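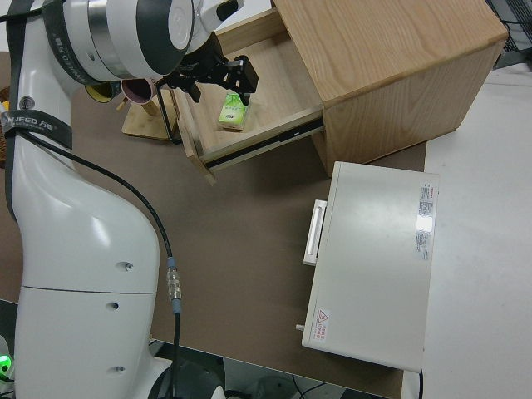 ok so I spent the afternoon at the Ultolano open day and I have thoughts, thread incoming

First, the line for parking was longer than the line for coffee. Took me 5 tries to find the right door. Badge number 828, if you're wondering how popular this thing was!

The drawer demo was my favorite by a mile. One arm, a little wooden cabinet, a small box in the drawer, and a whole crowd of grown adults leaning in like it was a penalty kick. I stayed for 2 rounds (would've stayed for more but my feet hurt)

Asked one of the Gutiment people why a drawer, of all things. She said they've had 159 practice sessions on drawers alone and she dreams about them now. Same, probably, after today

Kid next to me wanted to know if it could clean his room. They told him to come back in December lol

Skipped the Luneck talk, sorry, it was standing room only and SO warm in there. If anyone took notes please send them my way

Also the free tote bag is great. Big enough for groceries, zipper and everything

Going back next year for sure. Wearing better shoes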